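Subject: Re: [grulness-laundry] Folding order for T-shirts

> Sleeves first or hem first? The Odora sheet says sleeves,
> but the stack comes out uneven at 30 cm.
> Isa

Sleeves first, then the sides, then hem to collar. Flatten the shirt from the collar end before making any fold - creases through the middle carry into the finished rectangle and the pile leans.

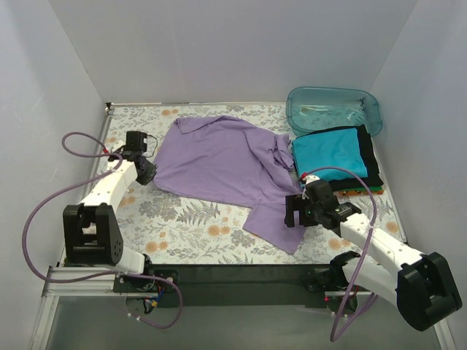
Thin jersey needs a narrower fold than heavy cotton. I use 20 cm for both and turn the hem under once on the thin ones. Keep the finished stack to one side, within reach, with the fold edges all facing the same way.

The basin is for small items only. Socks get paired at the end, after the shirts.

Sipos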